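Halyna Kobzar
@halyna_baut
2019-10-20

1/ Viele haben gefragt, wie es mit den zwei Armen in der Werkstatt weitergeht. Ich schreibe einen Thread, weil ein einzelner Post zu kurz ist. Mein Deutsch ist nicht perfekt, bitte habt Geduld mit den Artikeln.

2/ Für die Neuen: Wir bauen in unserer Gemeinschaftswerkstatt einen Arbeitsplatz mit zwei Roboterarmen. Das Projekt heißt Stolotero. Rokeya Gamage macht die Software, ich mache die Mechanik und die Kabel. Randi Haugland hilft bei der Elektronik, wenn sie Zeit hat.

3/ Das Ziel für dieses Jahr ist klein. Die Arme sollen Teile in ein Tablett legen und wieder herausnehmen. Mit beiden Händen, ohne dass ich dazwischen greifen muss. Mehr wollen wir bis November nicht.

4/ Zuerst das Geld, weil diese Frage immer kommt. Bis jetzt habe ich 1072 Euro aus eigener Tasche bezahlt. Die Arme sind nicht in dieser Summe, die haben wir gebraucht bekommen. Es ist also Profil, Schrauben, Stoff, Netzteil und leider viel Porto.

5/ Meine Grenze ist 2000 Euro. Wenn ich diese Grenze erreiche, mache ich eine Pause und verkaufe die alte Fräse. Das habe ich Rokeya versprochen.

6/ Jetzt zur Tischplatte. Die erste war weiß und glatt. Zwei Probleme: Das Licht von der Decke hat sich gespiegelt, und kleine Teile sind beim Greifen weggerutscht. Ich habe das drei Abende lang für einen Softwarefehler gehalten. Entschuldigung noch einmal, Rokeya.

7/ Jetzt sind es zwei Platten, mit beigem Stoff bezogen. Den Stoff habe ich hinten angetackert und an den Ecken gefaltet wie bei einem Geschenk. Beim ersten Versuch hatte ich Wellen, weil ich an einer Ecke angefangen habe. Man muss in der Mitte der langen Seite anfangen und dann nach außen gehen.

8/ Warum zwei Platten und nicht eine? Eine große ging nicht durch die Tür vom Lager. So einfach. Die Naht in der Mitte stört mich ein bisschen, aber Teile bleiben dort nicht hängen. Ich habe den Stoff an dieser Kante zweimal umgelegt.

9/ So ist jetzt der Stand:

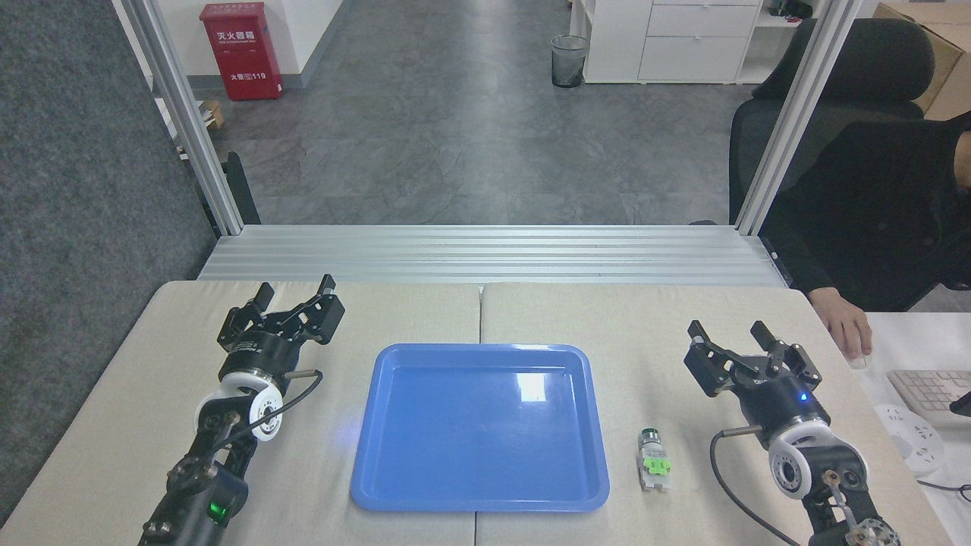

Blaues Tablett in der Mitte, beide Greifer offen. Rechts vom Tablett das kleine Teil mit dem hellgrünen Clip.

10/ Das Tablett ist aus der Küchenabteilung von einem Möbelhaus. Ich habe vorher mit einem Karton probiert, aber der Rand war zu weich und nach einem Tag war er krumm. Ein erhöhter Rand ist gut, dann rollt nichts weg.

11/ Was ich noch ändern muss: Die Oberfläche vom Tablett glänzt. Im Bild ist ein weißer Fleck, das ist das Licht. Für die Augen kein Problem, für die Erkennung schon. Ich will das Tablett mit feinem Schleifpapier matt machen. Hat jemand das mit Kunststoff schon probiert? Welche Körnung?

12/ Kabel. Ich weiß, ich weiß. Das schwarze Kabel am rechten Greifer geht in einem Bogen über den Tisch nach vorne. Links läuft es am Arm entlang und so soll es auf beiden Seiten sein. Ich habe schon Klettband gekauft, aber ich muss vorher wissen, wie viel Schlaufe das Handgelenk braucht.

13/ Meine Methode dafür: Arm ohne Strom von Hand in die schlimmste Position drehen, Kabel lose anlegen, mit Malerband markieren. Dann in die andere schlimmste Position. Dann noch 2 cm zugeben. Erst danach festmachen. Ich habe einmal ohne diese Zugabe gearbeitet und ein Stecker ist herausgerissen.

14/ Die Greifer sind parallele Greifer mit zwei Fingern. Für runde Teile nicht ideal. Ingvild Sjöberg hat mir geschrieben, ich soll dünnes Gummi auf die Innenseite kleben. Ich habe es bestellt, es ist noch nicht da. Ich berichte, wenn es etwas bringt.

15/ Frage von Randi Hovland aus dem letzten Thread: »Warum macht ihr die Arme vorne an den Tisch und nicht hinten?« Weil die Arme so arbeiten sollen wie ein Mensch, der am Tisch steht. Rokeya sagt, sie kann dann beim Programmieren einfacher denken: links ist links. Ich finde, sie hat recht.

16/ Nachteil: Von vorne kommt man schlecht an den Tisch. Wenn ich ein Teil neu hinstelle, gehe ich immer um das Gestell herum. Das ist gesund, sagt meine Schwester.

17/ Das Gestell ist Aluminiumprofil. Mein Rat für alle, die das zum ersten Mal machen: Nutensteine VOR dem Zusammenbauen einschieben, und immer ein paar mehr, als man denkt. Ich habe 12 zu wenig eingeschoben und habe alles wieder aufgeschraubt. Es gibt auch solche zum Einschwenken, die kosten mehr. Nächstes Mal kaufe ich die.

18/ Und bitte die Pfosten mit einem Winkel kontrollieren, nicht mit dem Auge. Mein Auge hat gesagt »gerade«. Der Winkel hat etwas anderes gesagt — und der Winkel war aus dem Baumarkt, also nicht einmal ein guter.

19/ Zur Sicherheit, weil jemand gefragt hat: Wenn die Arme laufen, greift niemand über den Tisch. Wir fahren sehr langsam. Der Not-Aus kommt immer zuerst dran, vor jedem Test. Drücken, schauen, ob alles steht, wieder lösen, dann erst anfangen. Auch wenn man es eilig hat.

20/ Software kann ich nur kurz erklären, das ist nicht mein Gebiet. Rokeya fährt die Positionen zuerst von Hand an und speichert sie. Später soll eine Kamera das Tablett selbst finden. Für das Erste reicht ein Tablett, das immer an der gleichen Stelle steht. Ich will dafür kleine Anschläge unter den Stoff setzen.

21/ Was als Nächstes auf der Liste steht:
Kabel rechts wie links verlegen
Tablett matt schleifen
Gummi auf die Finger
Anschläge für das Tablett
Werkbank aufräumen (steht seit dem Sommer auf der Liste)

22/ Wenn jemand von euch Stoff auf einer Tischplatte benutzt: Wie macht ihr den sauber? Ich habe Angst vor dem ersten Fettfleck. Abnehmbar mit Klett wäre vielleicht besser gewesen als Tackern — zu spät.

23/ Nächster Thread kommt, wenn das Gummi da ist. Fragen bitte hier darunter, ich antworte meistens am Abend.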